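Boton wrist cable clip and lead kit

Fits both wrists of the Zela arms, left and right. Sold as a pair.
In stock. Ships in 2 working days.

Okay, so this page started life as a replacement part listing and then turned into a very long apology, and I've decided to leave most of it up. If you bought the first version of this kit from me before August, please read the whole thing. If you're new, you can skip down to "What's in the bag", but I'd rather you didn't!

What went wrong

The first kit had a wrist lead with a plug that pushed in and stayed in by friction. It felt great on the bench. You'd plug it in, give it a tug, and it held. What I didn't do (and I should have) was leave it on an arm that was turning its wrist all afternoon. The lead on those arms comes out of the side of the wrist and runs back along the forearm, so every time the wrist rolls, the plug gets a small sideways pull. Do that enough times and the plug walks out a hair. You can't see it. The hand still works. Then one day it doesn't.

Thilini Sikder was the first to write in. Her left hand was holding a full plastic cup over a sink and it went limp in the middle of the move. Cup in the sink, no harm done, and she thought it was her own code. She spent two evenings on that code, which I still feel bad about. Then Valtteri Keskinen sent me a log where the left hand stopped answering for less than a second, came back, and closed hard because it was trying to catch up to where it was supposed to be. That one scared me. A hand that drops something is annoying, but a hand that snaps shut when you're reaching in to help it is how you get a pinched finger.

So I pulled the old kit from sale that same night and put my own pair of arms on the table to make it happen again.

How we test it now

The test is dull on purpose. The left hand picks up an apple, carries it over a little trash bin with a flip lid, holds it there, and lets go when told. I reset it and off it goes again. Apples turned out to be a good choice: they're heavy enough to pull on the wrist, they're cheap, and when the hand grabs too hard you get a bruise you can look at afterward. Tahsin Herath, who helps me with the builds, wanted to use tennis balls. Tennis balls forgive everything, Tahsin.

We count a fail any time the hand lets go before it's told to, lets go late, or drops off the bus at all, even if it comes back. The old plug failed well inside the first day. The new one has done 1000 cycles on the left wrist with no dropouts, and I'm still running it while I write this. 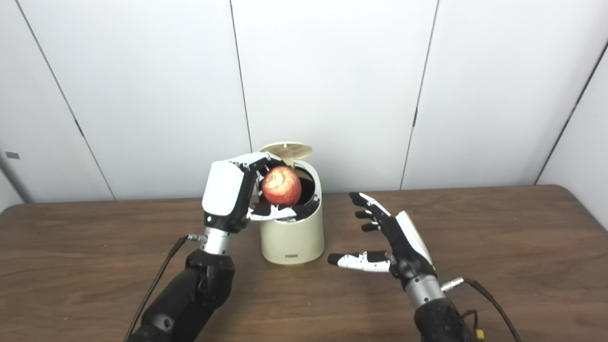
Left hand holding the apple over the bin, right hand open. The wrist leads run down and out past each forearm.

One thing we learned along the way is that the hold is worse than the carry. You'd think the moving part would shake the plug loose, and it does, but the fault mostly showed up when the arm was parked with weight in the fingers. Châu Lã worked out why: the fingers keep making tiny corrections to hold their grip, and that buzz goes straight into the wrist. If your job has a lot of waiting with something in the hand, please swap the kit first and read the rest later.

What changed in the new kit

The plug has a latch now. You push until it clicks, and it won't come out unless you squeeze it. There's a clip that goes on the forearm and takes the strain, so when the wrist rolls, the lead bends in a loop and the plug itself doesn't feel a thing. The lead is 10 mm longer than the old one. I went back and forth on that, because extra lead can snag, but the short one was the cause of half the trouble.

I also changed the sheet of settings that comes with it. If the hand loses its signal and gets it back, it should stay where it is and wait for you to say go. It should never rush to catch up. Please load those settings even if you don't buy the new lead. They're free, write to me and I'll send them. This is the part I care about most.

What's in the bag

2 latched wrist leads
Forearm clips for both arms, with screws
Hex key (small, easy to lose, sorry)
Printed settings sheet and fitting steps

Fitting it

1. Power the arms down and wait for the lights on the hands to go out.
2. Take whatever the hand is holding out of it. I mean it.
3. Pull the old plug straight out. Don't rock it.
4. Screw the clip to the forearm, snug but not tight.
5. Lay the lead through the clip with a loose loop at the wrist.
6. Push the plug in until it clicks.
7. Power up and roll the wrist slowly both ways, hands clear. The loop should never go straight.
8. Load the settings.

Does it fit other arms?

The Nanoseo wrist has the same plug but the screw holes are in a different place. Afroza Wanigasekara got it on hers with zip ties and says it's fine. I'd call that a maybe. It doesn't fit Fakir arms, different plug altogether.

Swapping your old kit

Anyone who bought the first version gets the new one free, postage included. You don't need a receipt, just tell me the name you ordered under. I don't need the old leads back, but please cut the plugs off before you throw them out so they don't end up on somebody else's arm.

And if you've had a drop, a snap, or anything odd with a hand on the old lead, write and tell me, even if you think it was your own fault. Logs are great, a couple of lines in an email is plenty.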